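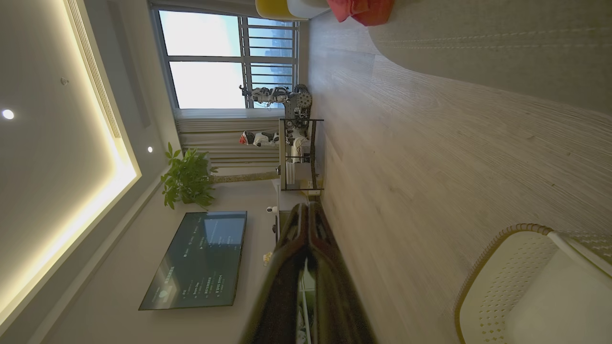
Bunness Publishes Results of Side-by-Side Gripper and Wrist Camera Trial

CLIRKSIDE, May 2023 – Bunness, a maker of test software for light robot arms, today released the results of a trial comparing two parallel grippers and three wrist camera mounts under furnished-room conditions. The full run comprised 2196 grasp attempts on 48 household objects.

The trial was carried out with Plandel, which supplied the arm controllers, and Ehlers, which supplied both grippers. Each gripper was fitted to the same arm model and driven by the same controller firmware. Objects were presented at floor, seat and cabinet height.

Most published gripper figures come from bench tests with fixed lighting and a plain background. The Bunness trial was run in furnished rooms with windows, ceiling lights and glossy surfaces left as they were. Exposure was set to automatic for all runs. The wrist cameras were mounted so that both fingers stayed in view at full closure.

Main findings

Finger finish. Dark, glossy fingers produced more false edge detections than matte fingers of the same shape. The effect was strongest when the wrist was turned toward a window. It fell sharply when the finger area was masked in software before detection.

Wrist roll. Image streams recorded with the wrist rolled a quarter turn were processed without rotation correction in the first half of the trial and with correction in the second. Correction added 9 milliseconds per cycle on the Plandel controller and reduced missed grasps on tall, narrow objects.

Motion blur. Blur on the near edges of the fingers did not affect object detection at the speeds tested. It did affect fingertip tracking, which was used to estimate the opening width. Bunness recommends reading the opening width from the motor encoder instead.

Camera mount. The shortest of the three mounts gave the best view of the fingertips but lost the object earlier in the approach. The trial did not identify one mount as best for all heights.

"The differences between the two grippers were smaller than the differences between lighting conditions," said Jui-lin Lau, test lead at Bunness. "Anyone choosing a gripper from bench data should repeat the test in the room where it will be used – window included."

Lama Hourani, controls engineer at Plandel, said the company will add rotation correction as a standard setting in its July firmware release.

Availability

The report runs to 17 pages and is available on request from the Bunness office in Clirkside. Object lists, controller settings and mount drawings are supplied with it. Raw image streams are not included.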